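Visita à Flosico: notas para o nosso plano de compra

No dia 20 de abril de 2018 visitei, com a minha colega Ruoxi Liang, a oficina da Flosico. A nossa cozinha quer comprar um braço para separar legumes e preparar pratos, e o orçamento deve ser entregue até agosto.

Recebeu-nos Shuzhen Yan. Ela mostrou primeiro os postos de trabalho e só depois falou de preços, o que achei correto. Estivemos mais tempo na mesa dos alimentos, onde se trabalha com um prato cor-de-rosa, uma malagueta vermelha comprida e uma beringela. A beringela é bem mais larga do que a malagueta, e por isso perguntei logo pela abertura dos dedos e pelo preço de um segundo par. O par de reserva não está incluído na proposta base. 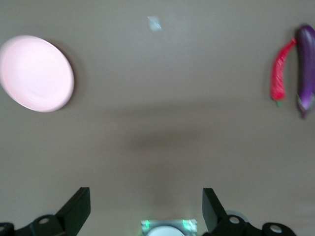
O que entra no orçamento

A pinça com o sensor no pulso custa 2696 euros, sem o braço. Para o braço temos duas ofertas, da Drastus e da Cantero. A Cantero pede 30 por cento no momento da encomenda e entrega em quatro meses. A Drastus é mais cara, mas inclui a instalação e três dias de formação.

Ruoxi perguntou também pela mesa. A Flosico prefere uma superfície lisa e de cor neutra, que podemos comprar nós mesmos. A luz do local deve ser vista antes, porque os reflexos incomodam a câmara.

O que falta saber

Ainda não temos o preço da manutenção depois do primeiro ano. Shuzhen Yan prometeu enviar a tabela por escrito. Falta igualmente saber se os dedos podem ser lavados com o nosso detergente ou se é preciso comprar capas.

Proponho pedir a visita técnica antes de escolher o braço.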